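December 2019, still on cloth

Morning

Woke up with my thumbs already tired, which seems unfair on them. Oatmeal, two coffees, and then in to Zetent to fold the same garment until lunch.

The target for the cloth set is 204 good takes and we started the day at 70. Eifion wrote both numbers on the whiteboard and drew a small mountain between them with a flag on top. I think it was meant to encourage us. Glenys added a body lying near the bottom of the slope.

The rules changed again overnight. Up to now a take began with the cloth spread out flat, and Plarnemix got pretty good at cloth that was spread out flat. Then Catrin gave it a crumpled one and it went for the middle, pinched nothing, and carried the nothing very carefully to one side. So now we do crumpled starts as well. You drop the cloth from chest height, you don't fix it, you don't nudge it with your knee while pretending to reach for the pen (me, twice). However it lands is how it lands.

I asked Lamai what counts as a bad take. She said anything I'd be embarrassed to teach a child. I've met the way I fold laundry at home and I'm not sure we have 204 of those in the building.

Things I wrote on the clipboard sheet so I would stop forgetting them:

Jaws open before you start, and leave them open a second.
Come in low. It learns the swoop if you swoop.
Both hands in view of the head camera. Leaning in like a jeweler ruins it.
If you drop a corner, pick it up again and keep going. Dropped and recovered is a keeper.
No talking to the cloth. There's no sound on the takes, but it moves your shoulders.

That fourth one pleases me more than it should. All my life I've been told to start over when I mess up, and now a piece of software wants to see exactly how I get out of it.

The bed

We're still using the bed with the green sheet. Ifor wanted it pulled tight before each take and Catrin wanted it left alone, on the grounds that real beds belong to real people. Catrin won. The mask carton stays against the wall too, and so does everything in front of it. If the thing can only fold in a tidy room it'll never work at my place.

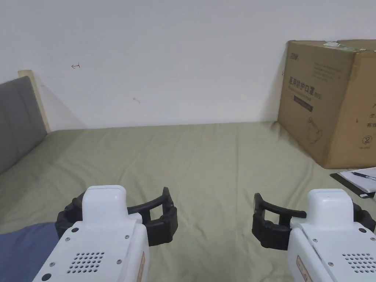 Blue cloth, green sheet, same argument as yesterday:
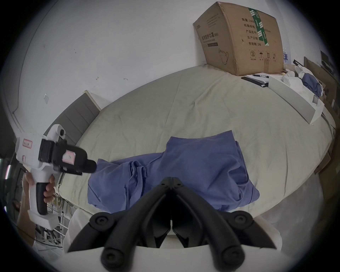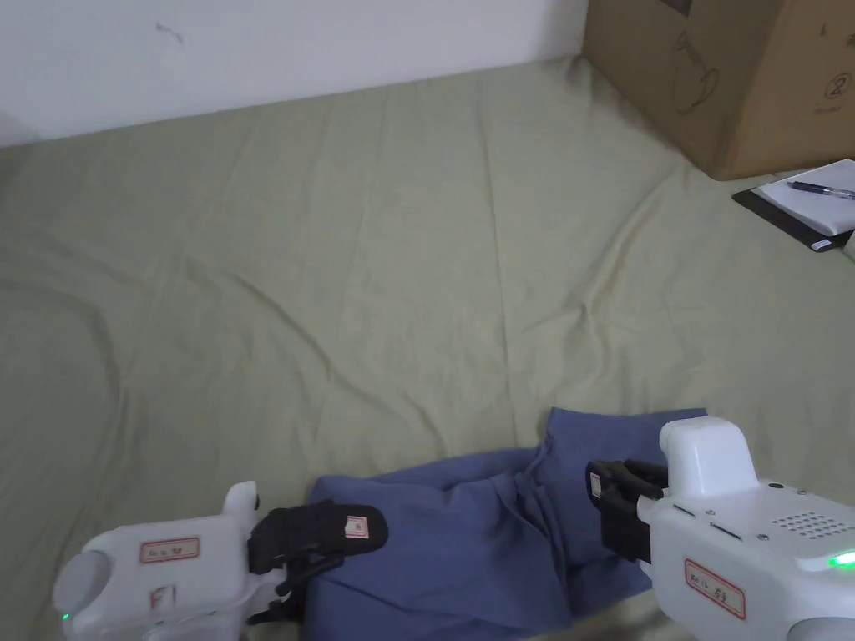

Afternoon

Long stretch, no breaks worth the name. The grippers aren't heavy when you pick them up. They get heavy later, at a rate I'd like someone to study. By midafternoon I'd developed a technique where my elbows rested on my ribs, and Lamai came by, watched one take, and said the model would now fold like a penguin. She made me redo it standing straight.

The seam is the hard part. With fingers you find it by feel, without knowing you did. With black jaws on the end of a handle you have to look, and think, and creep up on it, and then the jaw closes on two layers and you lift the whole garment like a dead fish. I did that enough times that Eifion suggested we make it its own category.

Had an argument with Glenys about whether slow takes are better. She goes slowly because she says it's clearer what she means. I go at a normal speed because otherwise I start thinking about my choices in life. Ifor said to keep both kinds and let training sort it out, and then went off to eat a sandwich, so he gets to be the wise one today.

After review we lost 27. Most were mine. The usual complaint was "hesitates over sleeve." I don't hesitate over sleeves. I consider them. Catrin typed "hesitates" anyway.

Evening

Thumbs worse. Came home to a full basket of clean clothes on the chair and looked at it for a while. Folded 3 shirts, badly, and noticed I'd opened both hands wide and waited a second before each one. Put the rest back in the basket.

Lamai says towels in January. Towels have no sleeves, so I have hopes. Glenys says fitted sheets are on the list after that and she's planning to be sick.

Need to buy hand cream, and batteries for the kitchen clock.

Contact | © 2019 A Thumb Diary | Back to top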